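首页　居家　厨房　家具与木作　提问　热门　登录

白色大桌面用了半年开始发黄发灰，还有救吗？

提问者：半盏灯

先交代背景，省得各位在下面盘问。我家这张桌子是 Zarkstead 的，纯白台面，花了1149买的，当时觉得贵，现在还是觉得贵。买它的时候我和我先生有一个共同的幻想：早晨阳光斜着照进来，桌上一只白瓷杯，旁边摊一本谁也不会真看的书。幻想维持到第一顿咖喱。

现在的情况是这样的。靠窗那一头整体偏黄，不仔细看以为是光线，蹲下来跟桌腿一比，就知道跟光线没关系。中间我们吃饭的地方发灰，像有一层东西罩着，用湿布擦过以后短暂地白一会儿，干了又灰回去。另外有一块咖喱印，形状像一只没睡醒的鸭子，边缘已经淡了，中间坚守不退。还有几道细细的蓝黑色线，应该是孩子写作业时笔油蹭上去的，问他，他说桌子本来就这样。

我试过的东西：洗洁精，小苏打糊，白醋，小苏打糊加白醋（冒了很多泡，气氛很好，桌子没变），牙膏，橡皮，还有婆婆从老家带来的一种没有标签的粉。最后这个我只敢在桌子背面试，背面现在有一块特别白，所以也许它有用，但那块摸上去发涩，我不敢往正面招呼。

网上的说法互相打架。有人说用漂白水敷一夜，有人说碰一下漂白水桌子就毁了。有人说上砂纸，从粗磨到细，最后用4000目收尾，磨完跟新的一样；底下第一条回复是“磨完能看见里面的板”。卖家客服的答复我原样抄下来：“亲，白色属于浅色系，浅色系属于正常现象。”我读了好几遍，至今没弄明白属于正常现象的到底是哪一部分。

想问三件事。一，发黄和发灰是不是一回事，能不能用同一种办法。二，咖喱鸭子有没有可能走。三，如果都没救，有没有什么体面的遮法。桌布就别提了，家里有人坚决反对桌布，理由是“那买白桌子干什么”，这话我一时反驳不了。

材质我说不准，说明书只写了“环保饰面”，这四个字可以装下世界上所有的东西。敲起来声音闷，边上有一圈封边，封边比台面还白，天天在那儿提醒我。

————

南窗下的老田

我在 Brostow 那边给人翻新旧家具，做了很多年，白桌子见得比白米饭多。先说坏消息，你的发黄和发灰大概率是两回事，得分开治。

发灰好办。中间那一块天天吃饭，油星子落上去，用洗洁精擦，洗洁精又没过清，油和洗洁精混在一起结成薄薄一层，灰尘一来就赖着不走了。你说湿布擦完白一会儿，干了又灰，基本就是这个症状。做法很无聊：

温水（手伸进去觉得舒服就行，别烫），滴一点点中性洗洁精，一点点是真的一点点，你们家平常用量的零头。超细纤维布拧到不滴水，顺着一个方向擦一遍。然后换清水，换一块干净布，再擦两遍。很多人输就输在清水这一步，擦一遍觉得行了，去看电视了。擦完马上用干布收掉，别让它自己晾。

如果擦完还有一点发黏，用稀释的酒精，沾在布上再擦，不要直接往桌上倒。靠近封边的地方绕着走，封边底下是胶，胶不喜欢酒精，时间长了会翘给你看。擦酒精的时候开窗，灶上别点火，这个我不多啰嗦。

发黄就麻烦了。靠窗那头黄，八成是晒的，太阳把饰面那层树脂晒老了，颜色是从里面变的，外面怎么擦都是给它洗脸。我见过有人拿漂白水敷一夜，第二天黄还在，光泽没了，变成一块黄而不亮的桌子，比原先更难看，还一屋子泳池味。漂白水更不能跟你那瓶白醋碰面，这两样混在一起会出有毒的气体，比咖喱要命。你前面已经小苏打配白醋玩过泡泡了，请就此打住，别升级。

砂纸的事，请你把它忘掉。4000目是收尾用的，它本身磨不掉多少东西，问题是能把黄磨掉的前面几道粗的，早就把你的饰面磨穿了。实心的人造石台面可以那么玩，你这种敲起来发闷、带封边的，表面那层比你想的薄得多。那条“磨完能看见里面的板”的回复，我建议你给他点个赞。

咖喱鸭子：姜黄这东西怕光。先按上面的办法把油去干净，然后把鸭子那块让太阳晒着，连着晒几个晴天，通常会一点点淡下去。我知道你要说什么，太阳又把桌子晒黄。对，就是这么拧巴。所以晒的时候拿纸板把旁边挡上，剪个洞，只让鸭子露脸，晒到能接受就收。急的话可以用白色的三聚氰胺海绵轻轻蹭，但那东西说穿了就是极细的磨料，蹭多了会有一块哑光，侧着看特别明显。在桌子背面先试，反正你背面已经有前科了。

笔油：棉签沾酒精，一道一道地滚，滚完换新的棉签，别来回抹，来回抹就是把一条线变成一片云。孩子那边我建议不要再审了，审不出来的。

最后说遮。你家不许有桌布，那就让黄的那头离开窗户。桌子掉个头，把没晒到的一头换过去晒，过些日子两头一样黄，看起来就像当初买的就是象牙白。我给客户出过这个主意，客户当时的表情不太好，后来也照做了。

————

纸糊的船

我来说说我的经验，不一定对。

我家的也是白桌子，别的牌子，比你这张大，进门的时候拆了门框。发黄我没治过，因为我家没有太阳，北向，一楼，前面还有一棵树。所以这位朋友，搬到没有太阳的房子里是有效的。

咖喱我家不吃。红烧肉的汁有，擦擦就掉了。火锅底料那次没擦掉，我放了一盆绿萝在上面，绿萝长得很好，现在谁也想不起来底下有什么，包括我，写到这里才想起来。

推荐 Alanex 的那个清洁膏，我姐用的，她说好用，她什么都说好用。味道像游泳馆里有人在剥橘子。她用在灶台上，桌子上有没有用我不清楚，你自己先找地方试吧。

再补充一点，别买白色的东西。

————

Rainer路口修表的

楼上老田说得基本都对，有两处我想补一补，顺便抬个小杠。

第一处是材质。他说听声音和看封边，这没错，但还有个简单办法：看看桌子下面走线孔或者装桌腿的螺丝孔，孔边能看到断面。要是白的只有薄薄一层，里面是黄褐色的碎料，那就是饰面板，磨是绝对不能磨。要是从上到下都白，那你赚到了，卖家把好东西写成了“环保饰面”，这种事我活到现在还没碰上过。要是看见的是一层漆，漆下面是木头，那酒精也得悠着点，有的漆遇酒精会发软发雾，所以试在背面这一步别省。老田一上来就让上酒精，虽说是稀释的，我还是觉得胆子大了点。

第二处是发黄的原因。晒是一种，热是另一种。靠窗的那一头底下有没有暖气片？我自己的工作台就是这么黄的，我怪了太阳很久，还专门装了遮光帘，装完黄得照旧。后来冬天有一回手放到台面下面，烫手，我才明白太阳替暖气背了好几年的锅。我在 Brostow 读手艺那阵子的老师傅 Masanobu Tamura 有句话我记到现在，他说台面的毛病一半要蹲下去看。他说的是修表台上掉零件的事，但我觉得用在这里也说得通。他那个人，别的话我几乎没听懂过。

如果是暖气，那把桌子掉头也没用，该往外挪。挪出一个巴掌宽，或者在桌板底下靠暖气那侧贴一条隔热的铝箔垫，丑是丑，反正在底下，除非你家客人有钻桌子的习惯。

至于怎么遮，除了桌布，还有桌垫。透明软玻璃那种我反对，理由有这么几个。软玻璃自己也会黄，黄得比桌子还快，到时候你得先判断是谁在黄。它里面的东西有时会跟台面饰面粘上，夏天揭下来，台面上会留一片水渍一样的印子，擦不掉。还有就是它夹气泡，我这行当的人看见气泡睡不着。要铺就铺小块的，吃饭的时候每人面前一张，吃完收走，毛毡的、皮革的、竹编的都行，深色优先。你家那位反对的是桌布，餐垫从字面上讲不在打击范围之内，你可以试着钻一下空子。

日常保养没什么玄机。热锅垫隔热垫，咖喱当场擦，别等到收碗，更别等到“待会儿”，我们家“待会儿”最长的一次是从中秋等到了立冬。写作业铺一张大号的垫板，孩子的笔油让垫板去承担。擦桌子的布和擦灶台的布分开，很多人家的桌子发灰，就是拿灶台的油在给它做护理。我见过一位邻居，桌子越擦越灰，越灰越擦，擦得非常勤奋，我把她那块抹布放进热水里，水的颜色像老火汤。

清洁膏那类东西，不管是 Alanex 还是别家的，先看背面小字，只要写着“含研磨颗粒”，就别往亮面上用。膏体搓在两根手指间，有沙沙感，也别用。有人说牙膏温和，牙膏里也有磨料，你已经用过了，光泽要是有一块跟别处不一样，现在你知道是怎么回事了。婆婆的粉我不评论，没有标签的东西和婆婆的东西，两样我都不评论。

还有心态问题。白色的桌面从进门那天起就在变成别的颜色，快慢而已。我那张工作台本来也是白的，现在你问我什么颜色，我说是工作台的颜色。上面有机油，有茶，有一个烟头烫的点（上一任主人的，我不抽烟，我太太如果看到这里请注意这一句）。修表的时候掉一颗小螺丝在上面照样看得清清楚楚，够用了。你那张花了1149，心疼是应该的，我也不劝你豁达，劝人豁达的人通常用的是别人的桌子。先把灰的那层洗掉，洗完你会发现黄的那头更明显了，这一点先给你打个预防针。

————

半盏灯（提问者补充）

回来交作业。按老田的办法，清水擦了两遍，中间那片灰真的下去了，布拧出来的水我不想形容。我先生下班回来问是不是换了灯。

暖气片：有。就在靠窗那头底下，我蹲下去看了，还顺便找到了失踪的遥控器和半块饼干。所以到底是太阳还是暖气，现在两个嫌疑人都在场，我先把桌子往外挪了一点，等冬天过完再看。螺丝孔也看了，薄薄一层白，里面是碎料，没有赚到。

笔油棉签滚掉了大半，剩下一道比较深，孩子主动过来认领，说那道是他的，别的不是。鸭子正在晒，纸板剪了个洞，洞剪大了一点，目前鸭子的周围有一圈正在接受日光浴的无辜桌面。晒了几天，鸭嘴没了，身子还在。

客服那边又回了我一次，问我对本次服务是否满意，选项里没有“正常现象”。

餐垫买了，深灰色毛毡，家里那位看了一会儿，说这不算桌布。太好了。

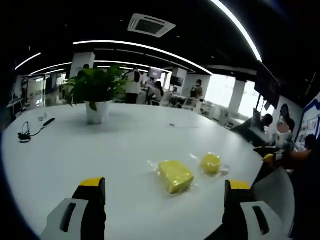

读者留言

芦苇荡：我家也是 Zarkstead 的，买来第二年开始黄，位置正好在暖气上面，看完这页才去蹲下来摸了一下。之前一直怪我妈在那头晒陈皮，今晚去道歉。

豆腐干大王：清水擦两遍那一条请置顶。我以前都是洗洁精挤一大坨，觉得泡沫多就是干净，擦完还要闻一闻，香的，很满意。

无名网友：想问鸭子后来怎么样了。

半盏灯：回楼上，剩一个很淡的屁股，只有我知道在哪儿。

松针茶：大家说半天，那个粉到底是什么粉？我婆婆也有一罐，也没标签。

南窗下的老田：回 Rainer路口修表的，暖气那条我服，酒精那条我保留意见，稀释过的。

Rainer路口修表的：保留就保留吧，记得先试背面。

最后更新：7月3日，星期六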